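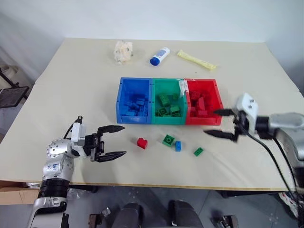

Gladys Barasa wrote in the margin of my first draft that a chapter on looking after a two-armed cell ought to begin with the fingers, and everything else could wait its turn. She got her way, so welcome to Chapter 16!

I used to start with software. When I looked after the sorting cell at Clondudov I'd have the laptop open before I'd so much as glanced at the arms, and one Wednesday I spent a whole morning fiddling with settings when all it needed was a finger screw doing up (a quarter turn, if that). So now I go round with a small hex key first, and I'd like you to do the same.
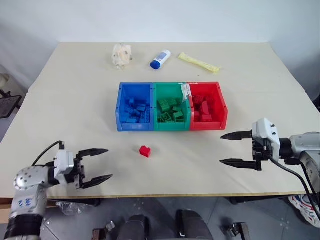
Cables come next, and they catch out nearly every beginner. An arm that moves happily in one corner of its reach can tug on its lead in another, so you need to check the slack with the arm stretched out as well as tucked in. Look at the black cable looping over the top of the left arm, then follow the one that trails along the right arm and off the side of the table. Both want a slow look along their whole length, and I run mine through my fingers too, with the power off!

Then there are the pads. At Waweru we kept a logbook for them, and the entry I remember best is pick number 1392, when a brick slid out sideways and I finally gave the pads a proper clean. Dust gets into the pattern and small parts suffer first.

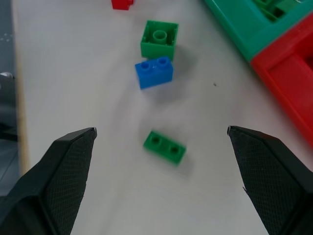 Figure 16.2 Gripper fingers from the wrist camera, showing the cross-hatched pads.

Have a soft brush and a dry cloth ready before you go on, and switch the cell off at the wall. We'll take the left gripper first.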